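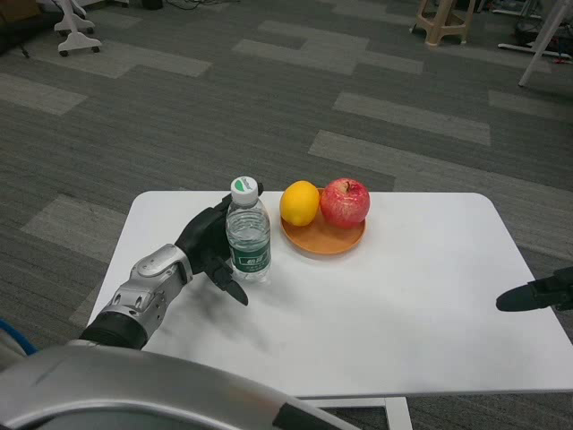
Why does water from one town taste so different from the next? Mostly it's the minerals it picks up from the ground, plus whatever the town uses to keep it clean.

I got that from a woman who has spent 13 years tasting water for a living, and I had a lot more questions for her. She started at a bottling plant in Delutness and now works for Nimov, a small lab that checks wells and town supplies. I asked her how a person ends up in that line of work.

"I answered an ad," she said. "I thought I'd be washing glassware, and I did that too, for two years."

The lab gets 600 samples a year for tasting alone. She tries them at room temperature, in plain glasses, before lunch. I figured cold would be better (I keep mine so cold it hurts my teeth!), but she shook her head. "Cold hides things. If you want to know what your water tastes like, leave it out on the counter for a couple of hours."

Calcium can come across as a bit chalky, she told me, and iron is like licking a key. The complaint she hears most is about chlorine, and her fix is a pitcher in the fridge with the lid off overnight – it won't work everywhere, because some towns use chloramine and that hangs on much longer.

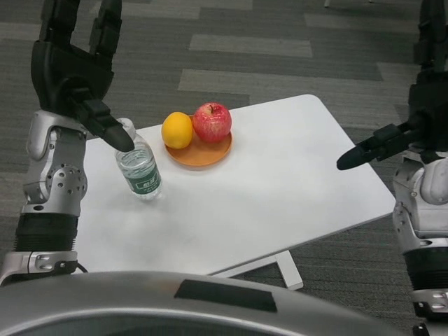 Bottled water and a round wooden plate on a white table.

So does she buy bottled? "On trips, sure. At home I drink from the tap." Her town is Fovden, where the water is hard enough to leave a crust on the kettle, and she likes it that way. When her sister visits from the coast she brings her own, two big jugs of it, and they argue about it over coffee.

I wanted to know if I could learn to do this. "Pour three glasses from three places and don't look at which is which," she said. "Do it again in March, when the snow melt comes through. You'll notice." I've already got my glasses picked out – and a friend two towns over who says she'll fill a jar for me.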